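Can a Robot Tidy Your Room Yet?

I get asked this a lot, mostly by people who have been told to clean up before dinner. So let's find out! The short answer is "a little bit, slowly, with help." The long answer is more fun, and it has a basket in it.

Try something for me first. Pick up a pencil. Done? You didn't think about it at all, did you? Your eyes found the pencil, your arm went out, your fingers closed, and your skin told you when to stop squeezing. A robot has to work out every bit of that. How far away is the pencil? Which way is it pointing? How hard is too hard?

Now think about a potato chip. Same fingers, same arm, but squeeze it like a pencil and — crunch.

My friend Carola Wendt teaches robots to do chores, and she says the easiest jobs are the ones where everything stays put. Factory robots are great at those. They can put the same screw in the same hole all day long and never get bored. But your house isn't like that. Your socks are never in the same place twice (mine aren't, anyway), and the cat keeps moving.

So how do you teach a robot about a messy place? One way is for people to show it. They hold a gripper, like a robot's hand with a handle on it, and do the job themselves while a camera on the gripper watches. Then they do it again. And again! Carola once did the same tidying job 377 times, and she told me she was dreaming about it by the end.

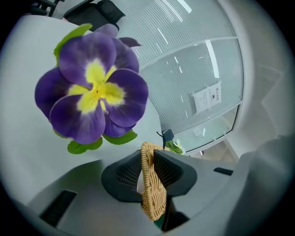
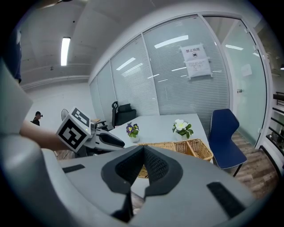 A woven basket, some flowers and the grippers.

Baskets are trickier than they look. A box has flat sides, so two robot fingers can press on it nicely. A basket is bumpy and curvy, and it can tip if you grab it in the wrong spot. You would feel it tipping and fix it before you even noticed. A robot has to learn what tipping looks like first.

Flowers are hard too. Push a vase a tiny bit too much and over it goes. And how does a robot know which things are for moving and which should be left alone? You know because somebody told you, or because you knocked one over when you were four and remember the noise.

What about shops? Aparecida Figueiredo runs a little store called Bloxham, and I asked her which job she'd give a robot first. She said stacking cans, no question. Cans are all the same shape. Then I asked about the peaches. She laughed at me for quite a long time.

So a robot vacuum can do your floor, and a dishwasher (which is a kind of robot if you squint) can do your plates. Folding a T-shirt? Some robots can, but you'd probably beat them. Finding the other shoe? That one's still your job, so you'd better go and look under the bed.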